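ok back from the Clallimier council meeting, Tue 28 March, typing this on the bus so forgive the spelling. Thread on the night desk at the Brinkmann Street police station. Long one

Short version: they want to close the front desk overnight. No vote yet. Vote is in May. If you live on the east side you should care 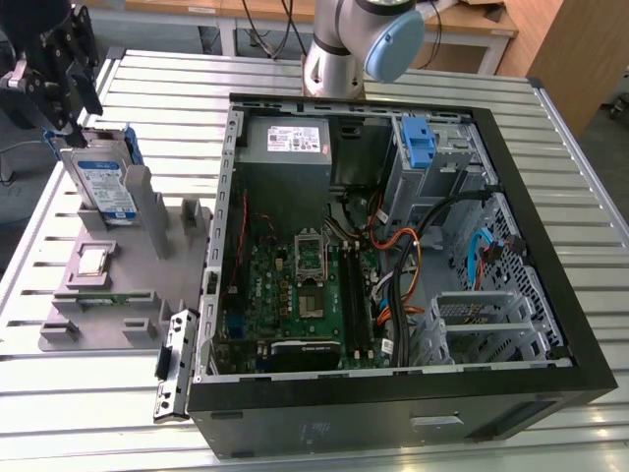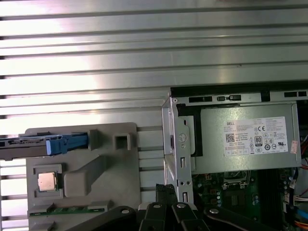

So. What the night desk is, for people who've never needed it. You walk in off Brinkmann after dark, there's a window, there's a person behind it. Sworn officer or a civilian clerk depending on the night. You can report stuff, turn in stuff, ask where your car got towed, sit in the lobby if somebody's following you

That last one isn't in any job description and came up more than anything else in public comment

The proposal (page one of the packet, it's on the city site, scroll past the parks stuff): lobby locks at 10 pm, phone on the outside wall connects you to dispatch, dispatch decides if a car comes. Desk staff get moved to patrol and records

Chief's office says that puts more people on the street at night. Police union says it doesn't, it fills holes that are already there. I've read both memos. They're using the same staffing table, just reading different columns

The number everybody was throwing around is 312. That's how many walk-ins the night desk logged last year

Council member Osagie: "312 is less than one a night." Which ok, true

But then Araceli Orozco got up. She worked that window for years, retired now. She said the log only counts people who end up with a report number. Woman comes in shaking, sits under the light till her brother picks her up, no report, no log. Guy asks for directions to the hospital, no log. She said on a bad weekend she'd skip logging anything that didn't need paper becuase the line was out the door

Nobody on the dais had an answer to that. Osagie asked staff if there was any other count. Staff said they'd get back to her. There's a camera in that lobby, I assume it'd take an intern a few days

Correction before someone yells at me, it's Onyekachi Osagie, east side seat, not the at-large. I mixed them up in last month's thread. Sorry

The money. Saving is listed as "to be determined" in the packet, which I had to read twice. Finance person said it depends on how many desk shifts are being covered with overtime now. You'd think that would be the first thing you look up

Desta Shiferaw asked straight out, do you have an overtime figure for the desk. Answer was it isn't broken out by post. So we're closing a thing to save an amount we don't know, based on a count that leaves out most of the people. That's me talking, not him. He was more polite

To be fair to the chief's side, bc I know some of you think I just dunk on them. The patrol shortage is real. I rode along in the fall and the east side had one car for a good stretch of the night. One. If your break-in call sat in the queue you've felt this

And the officers I talked to in the hallway were split. One said the desk is where they put you when you're hurt or in trouble and he'd be glad to see it go. Another said it's the only place in the building the public ever meets a cop who isn't in the middle of something bad. Both off the record so that's all you get

Union position, in case you only saw the headline. They're not against closing the desk as such. They want it bargained. Their rep, Olumide Nnaji, said changing the post changes working conditions and that goes through the contract, period. He also said the members are tired of reading about schedule changes in the agenda packet. Biggest applause of the night, and not just from the folks in the union shirts

City attorney said she'd respond in writing. She says that a lot

Now the wall phone, since I got like five DMs about it before I even left the building

The vendor is Castetetti. Same company that did the parking garage intercoms. Whoever's parked in that garage is already laughing

Call box called Porari on the spec sheet. Push button, goes to dispatch, has a light and a speaker. Questions asked: does it work if dispatch is slammed (you go into the same queue as everyone). Does it do other languages (there's an interpreter line, dispatcher has to add it). Can a deaf person use it (long pause. "we'd want to look at that")

I mean. Come on. Look at that before the meeting

Is there shelter over it. No. Lobby has chairs, heat, a bathroom. Wall has a wall

Public comment was almost 40 speakers, two minutes each, then they cut it down to one minute which made people mad, then a guy used his whole minute complaining about the one minute

Mix of people. Tenants from the Brinkmann apartments. Nurses from the hospital who park over there and get off late. The donut shop owner. A pastor. A man who wanted to talk about potholes and was allowed to finish

Eluned Bevan runs the women's shelter intake line, she said when they can't get a bed right away they tell callers to go wait at the Brinkmann lobby. That's in their written instructions. It's been in there for years. Did anyone from the department call the shelter before writing this? No. She said she found out from the newspaper

That one landed. You could see a couple of council members writing

Also custody swaps. Didn't know this was a thing. Parents use the lobby to hand off kids because there's a camera and a person. Mostly Fridays and Sundays, some of them late bc of work schedules. One dad said he doesn't want to do it on a sidewalk next to a call box and I don't blame him

Things nobody proposed out loud that seem obvious to me: keep the lobby unlocked and unstaffed with the phone inside. Or staff it weekends only. Or put a records clerk up front since records is in the same building and runs nights anyway???

Ok someone did kind of propose the last one. Shiferaw asked if records staff could cover the window. Deputy chief said different classification, different pay, seperate hiring. Union rep was shaking his head the whole time so I guess that's a bargaining thing too

What happens next

Goes back to staff. They owe council: the real walk-in count if there is one, the overtime number, the accessibility answer, the attorney's memo. Then it comes back in May, first regular meeting. I'll post the date when the clerk does

The procedural bit, pay attention if you're planning to show up: council may not have to approve this. Chief can change hours by himself. He brought it to them as a courtesy and said he'd "weigh their input." Osagie asked for an actual vote anyway and got a motion to schedule one, passed 5 to nothing, a couple members gone by then. So it's a vote but the attorney hasn't said if it's binding. Ask about that. Ask a lot

Written comments go to the city clerk, not the PD. If you email the PD address in the flyer it goes to community relations and doesn't get into the record. I checked. Put "Brinkmann desk" in the subject line

You don't have to be a good writer. The best one in the packet is four lines from a lady who left her purse on the bus

Someone's asking if the downtown station desk is next. It's not in this proposal. Deputy chief was asked and said "no plans at this time." Do with that what you will

Someone else asking about the jail lobby, that's county, different building, diffrent boss. Not covered by any of this

And no, I'm not anti cop, my uncle wore the uniform, thanks for asking every single thread. I want the desk open AND the shifts filled. If the city can't hire enough officers then say so and let's talk about pay and why folks keep leaving for the county

One more then I have to get off, my stop's coming. If you've ever used the night desk and didn't get a report number, write down when and why and send it in. Rough date is fine. Orozco said she'd sit down with whoever puts together the new count and tell them what a normal night looked like. Staff took her number

Video of the meeting should be up by the end of the week. Desk item starts after the consent calendar, skip the proclamations

will add links when I'm home, phone is at 5 percent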